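2018-11-20

What a day! My feet are killing me and there's a rind of cheese on the bedside table, but I want to get this down before it all runs together.

We did the whole of the old railway path, Astham to Trovville, on foot, in November, and it didn't rain until the last bit. I've been going on about it since May, when they took the fence down at the cutting and opened the middle stretch, and every time we fixed a day something came up (my knee, his mother, the boiler). So this morning when Ambros rang at some ungodly hour and said it was clear over his side, I was into my boots before he'd finished the sentence.

Ambros Wieser is the best walking company I know. He doesn't talk for the first hour and then he doesn't stop. He had the old timetable with him, the real paper one, folded so many times it's more crease than paper, and he would insist on reading out the departure times at each station as we got to it. We were losing to the 447 goods by a very long way, he said. I said the 447 goods hadn't stopped for toast.

Which we had. We called on Boersma first because she lives right by the start and would never forgive us for walking past. I do love that house. She has gone and papered the kitchen since the summer, enormous daisies and poppies and moths, the kind of thing I'd never dare put up and now want in every room I own. Tea first, then a second tea, then she found out we'd only brought cheese and apples and there was a great business with bread and foil.

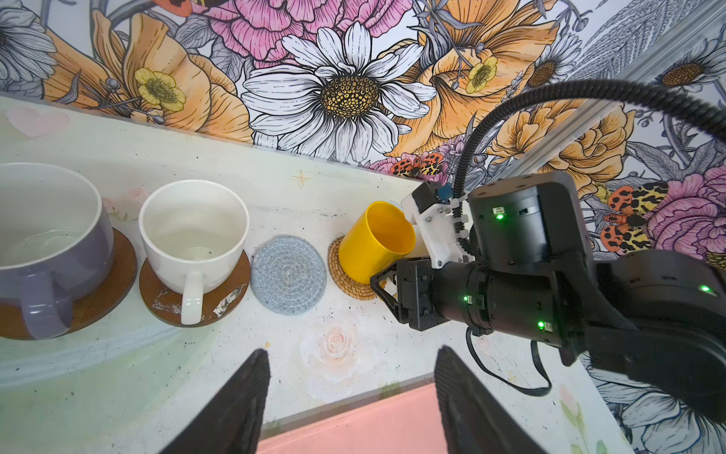
The new wallpaper, and the yellow cup

So we were late off, but who cares, because the light was glorious. The first part out of Astham is a bit dull if I'm fair, allotments and the backs of garages, and then you go under the road bridge and it all opens out and there's the river, high and brown and going like mad. There were fieldfares all over the hawthorns. I heard them before I saw them, that chack-chack-chack, and then the whole lot went up and over us and came down again further along, and they kept doing it, just ahead of us, for ages. I haven't seen that many since I was a girl. Ambros thinks they were mixed in with redwings and he's probably right, he had the binoculars.

The viaduct! I've seen it from the bus a hundred times and had no idea. From the bus it's a row of arches. From on top it's the whole valley, and you can look straight down through the bare trees at the roofs of the mill and somebody's washing. It's 170 yards from end to end according to the board, and I held the rail for every one of them and loved it. There are ferns growing out of the brickwork on the north side, hart's tongue mostly, bright as anything, and a tiny rowan that must have come from a bird. I wanted to stay and draw it but my fingers had gone.

Lunch on the platform at Dravidport, on the edge with our legs hanging over where the track used to be. I hadn't expected there to be anything left at all. The building has lost its roof but the canopy brackets are still there, with a pattern of leaves cast into them, and the ticket window with its little worn dip in the stone where people slid their money across. I put my hand in it. I can't explain why that pleased me so much. Bread from Boersma, the strong cheese, apples from the tree by my gate, which have kept beautifully wrapped in newspaper. I must remember that for next year: newspaper, and the cold end of the shed, and don't let them touch.

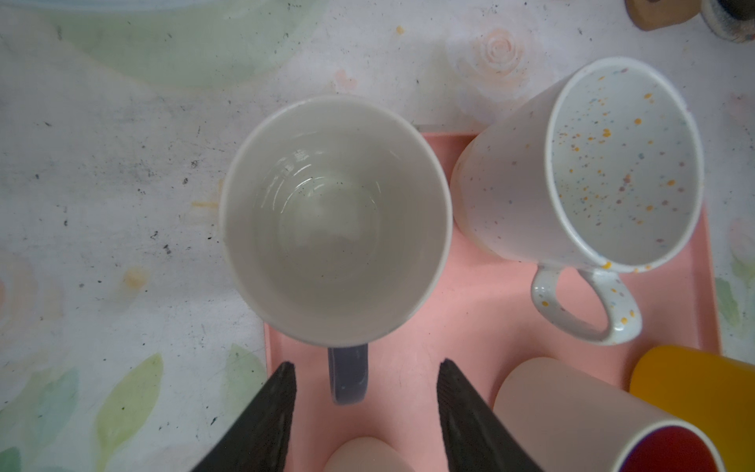 Ambros told me about his grandfather while we were eating. He was a platelayer on this same line, and the winter of the big snow he walked the length between Dravidport and the tunnel every day with a shovel, and got a pair of gloves for it from the company. Gloves! Ambros still has one. The other went to a cousin, and they haven't spoken since, though he says that was about something else.

Then the cutting, which was the bit I'd been longing for, and it was even better than I'd hoped. It's cold in there, properly cold, with water running down the rock on both sides and moss as thick as a mattress. The sound goes strange. We both started whispering. There's a bench now, brand new, very pale wood, and I sat on it purely so as to have sat on it. I found a feather that I'm almost certain is tawny owl and put it in the timetable for safe keeping, and then of course Ambros went home with it, so I must ring him.

The tunnel is 600 yards and they've put lights in, small ones down by your feet. I'd brought the big torch and didn't need it. Halfway through a cyclist came the other way ringing his bell like a fire engine, and he called out good afternoon, and his good afternoon went on up the tunnel ahead of us and came back again. We tried it ourselves once he'd gone. Ambros sang. He has a very decent voice for someone who claims he hasn't.
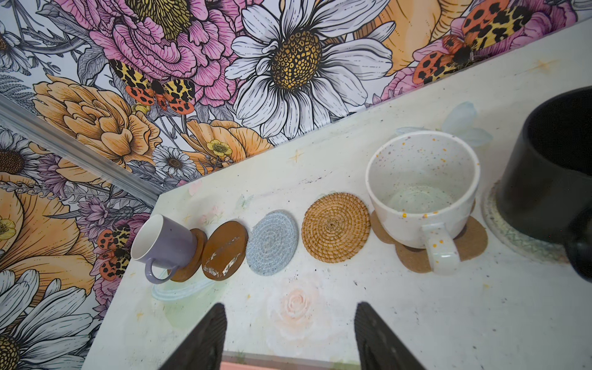 It did rain after that, from the far end of the tunnel all the way down into Trovville, but it was that fine soft stuff that hangs on your sleeves and I didn't mind a bit. The path comes in behind the church and you hardly know you've arrived until there's a pavement. We'd missed the bus by 2 minutes. There was nothing for it but the chip shop, and I had mine with too much vinegar and ate them standing under the awning, steaming gently, and thought I might be the happiest woman in the county.

Home by the next bus, half asleep against the window. Bath. Second bath, really, as I let the first one go cold talking to Boersma on the telephone, who wanted to know everything, birds included, and whether we'd eaten the cake. What cake? I went and looked and there it was at the bottom of my rucksack, wrapped in foil, flat as a slate. Ginger. I had it with custard.

Things to do: ring Ambros about the feather. Reproof the boots, the left one let in at the toe. Look up whether fieldfares and redwings flock together this late on. Take Boersma some of the apples, and her foil back. And find out where the branch line went, the one that goes off to the left just before the viaduct. There's a gate across it and a lot of bramble, but I could see a good way past the gate, and it looked perfectly walkable to me.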